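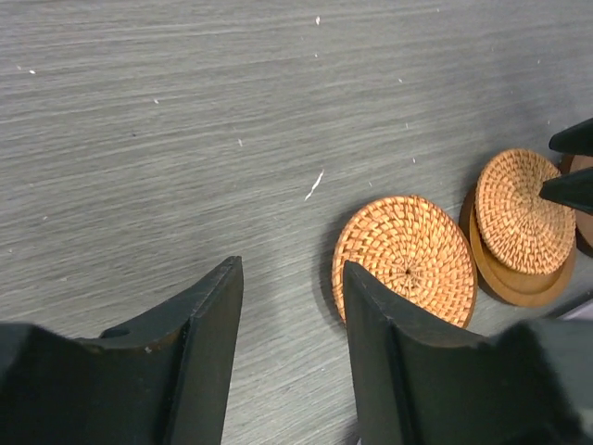
The gray table and what falls on it

The showroom of Braulio Cuevas in Drernorberg is closed on Sundays, but he opened the side door for me on Sun 7 April and made coffee before I had taken off my coat. He put the cup down on a coaster. Then he looked at me until I did the same with mine.

"My wife says I am worse than a museum guard," he said. "But I have sold tables for most of my life. I have seen what a cup can do."

Cuevas sells tables and also worktops, mostly to small cafés and to families. In the last years, he told me, the greater part of his customers ask for gray. They want to see a wood grain, but they do not want brown. The surface he sells most often has the name Mistik, a matte laminate with thin dark and silver lines which run close together.

I asked him if people are disappointed when they learn it is not solid wood.

"Some are, for one minute," he answered. "They touch it and they feel the lines under the finger, a little. After this they ask the price of the oak, and I tell them 3,000, and we go back to the gray." He laughed. "I like oak. I have oak at home. But I have to oil it 2 times in the year, and I always forget the second time, in October, when the heating starts."

There is one thing that he explains to every buyer before they pay. A gray surface with much grain hides coffee drops and fingerprints quite well, and old scratches too. It does not hide anything white. Bread crumbs, salt, a thread, a small piece of paper torn from a sugar bag — all of it can be seen from the door.

"People telephone me after a week and say the table is always dirty," Cuevas said. "I tell them, the table is the same as your old table. On the old one you did not see it."

Catriona MacRitchie was one of the people who telephoned. She has the café Morais, on the road to Pisberg, and she bought her tables from him when she renovated. She came to the showroom while we were talking, because she wanted to look at a sample for her counter, and she sat down with us.

"I was angry," she said. "I had wiped the table by the window and I turned around and there were white bits on it again. I thought that it was the ceiling." She had even asked the painter to come back and examine it. It was the napkins. The cheap ones lose small fibers and corners when people fold them, and she had bought a large box, 300 packs, so it took a long time until they were finished.

And now?

"Now I have better napkins and I go over the tables with a dry cloth first. If you start with a wet cloth you only push the crumbs around, and they stick in the lines."

Cuevas agreed with the dry cloth. He uses a soft one, and then a second cloth with warm water and one drop of dish soap, always along the grain. He does not sell any special product for it. When I asked about the sprays that promise shine, he made a face. "It is a matte table. Why do you want it to shine? You will get clouds on it, and then you call me."

About the coasters the two do not have the same opinion. MacRitchie puts them on each table in the morning and finds them in the evening in other places, on the windowsill or under a chair leg. "Children build with them," she said. She would prefer to stop with coasters, as the laminate does not take rings from a cold glass if somebody wipes it the same day. Cuevas admitted that this is correct. His worry is the bottom of the cup, which on cheap ceramic is often not glazed and can be rough like sandpaper.

"Turn the cup around and touch it," he told her. "If it scratches your finger, it scratches my table."

"My table," said MacRitchie.

He keeps a set of 4 in his desk for visitors, and he has a habit to check the underside of each one before he puts it out. A grain of sand can stay there, he explained, and then every time the coaster moves it makes a little line. He showed me such a line on an old sample. I had to hold it against the window before I found it.

MacRitchie chose the same gray for her counter, in the end. She asked if it also exists in a lighter tone, he went to the back to look for the sample, and she brushed something from the table into her hand while he was away.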